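4. Preparing the floor and fitting the Stekura underlay

This section covers floors that are already tiled. For bare concrete, go to section 5. For floorboards, go to section 6.

The Stekura underlay can go straight over old tiles if they are sound. You do not need to lift them. Leave the rolls in the room overnight before you start, with the wrapping off and the heating set as it will be when the room is in use.

4.1 Checking the tiles

1. Clear the room and take off any door that opens inwards.
2. Tap each tile with the handle of a screwdriver. A hollow sound means the tile has come away from the bed.
3. Mark hollow tiles with masking tape. Lift them and fill the gaps with Prokstead levelling compound.
4. Lay a long straight edge across the floor in several directions. Dips of up to 2 mm can be left. Fill anything deeper.
5. Rake out crumbling grout and fill the joints flush with the tile face.

Note: Small chips in the glaze do not matter. Raised corners do, and should be rubbed down with a carborundum block.

4.2 Cleaning

1. Vacuum the whole floor, including under radiators and along the skirting.
2. Wash with warm water and sugar soap. Do not use a polish or any cleaner that leaves a shine.
3. Rinse with clean water and change the water when it goes cloudy.
4. Leave the floor to dry fully with a window open.

Pale tiles hide soap film well, so wipe a dark cloth over a few of them once they are dry. If it picks up a white bloom, rinse again. 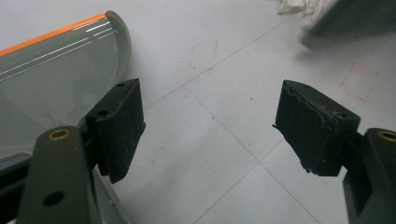 Harish Shetty wrote to us after the last edition to say that one rinse had not been enough on his kitchen floor, and that the edge tape let go along the whole of the back wall until he went over it a second time. We now suggest two rinses wherever edge tape is to be used.

4.3 Laying the underlay

1. Start at the wall furthest from the door, printed side up.
2. Leave a gap of 19 mm between the underlay and every wall, pipe and door frame.
3. Roll out the first length and trim it with a sharp knife against a metal rule.
4. Butt the next length up to the first. Do not overlap.
5. Tape the joint with Stekura tape and press it down with a hand roller.
6. Stagger the end joints from one row to the next.

Caution: Do not lay the underlay over electric heating mats. The surface must never go above 29 °C.

Caution: Cut away from your body and keep your free hand behind the blade.

Note: If a length will not lie flat, turn it over for an hour, then try again. Do not pin or staple it.

4.4 Before you go on

Walk the whole floor in socks and feel for ridges at the joints. Lift and re-lay any joint that stands proud. Once the underlay is down, keep ladders and trolleys off it until the boards are fitted.

Boards are covered in section 7. Trims for doorways are sold separately.

Section revised 2026-09-18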